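Last updated 23 June 2024

People wanted — shoe sorting and pairing, Bellis storeroom, Momcombe

Need a few extra hands for the boot and shoe tables. You pick up, check soles and stitching, find the mate, pair goes on a tray. Suede gets brushed, never wiped. Laces tucked in. Thats most of it.

Shifts are 90 minutes, 5 places on each. No experience needed, training on the day. Clean hands please, suede marks easy. Bring your own water, closed shoes, no rings or braclets.

Last round in April did 127 pairs, would like to beat it. To sign up leave your name at the front desk, Hanulberg side — say which shift and if you can lift boxes.

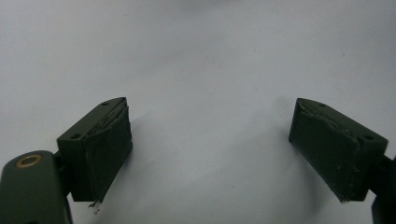
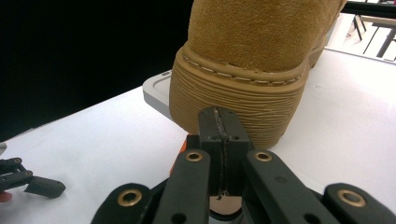
Hryhorii Zakharchenko: Is the brushing done standing up the whole time? Did it in April and my back was sore after, a stool would help. Put me down for the early shift anyway.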